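Valdebenito Spring Tank Impulses
Data card, version 2

What it is

A set of impulse responses taken from spring reverb tanks, for use in convolution plug-ins or for anyone building a digital model of a spring. There are 21 tanks in the set, pulled from old guitar amps and organ cabinets. Recorded and edited by Mbali Baloyi. Text by Jagadeesh Kulkarni, who remains to be convinced that a convolved spring sounds like a spring.

What is in the folder

Each tank has its own directory with a dry sweep, the raw recording and the finished impulse. Files are mono WAV, 24 bit, 48 kHz. The notes file gives the number of springs, where it could be read or guessed, and the drive circuit used. Most tanks went through the Comico driver board. 8 of them were also run through the Elow, which is louder and not, to my ears, any better.

What it will not do

An impulse catches a tank at one level on one day. Springs distort when you hit them hard, and they crash when you kick the amp. None of that is in here. People have told me they can hear "the drip" in these files. I have sat through two blind tests with them and would not put money on it.

The names on the directories come from the labels on the tanks. Labels get swapped. Treat any claim about the year or the maker as hearsay.

Known problems

Tank 15 hums. We tried three earth points and it still hums.
The Devach tank has a dead spring, so the decay is thinner than it ought to be. We left it in because somebody will like it.
Levels are not matched between the two drivers. Version 1 said they were – that was wrong. 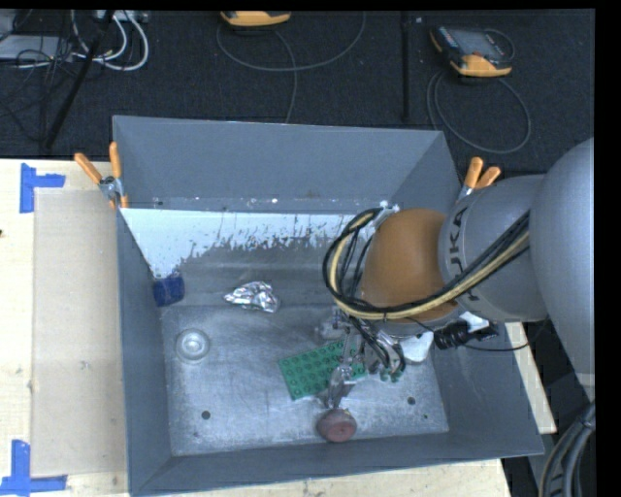

Dark blue cylinder, crumpled silver foil and a small round dish or lid in a grey metal bin.

Licence

Use the files in your own records and pedals, paid or unpaid. Do not sell the set on as it stands. If you publish a comparison, please say which driver you picked and at what level, as most of the comparisons I have read leave out both.

Changes

January 17, 2024: noise trimmed from the tails, notes file corrected, level claim removed.
Version 1: first upload, with more confidence than it deserved.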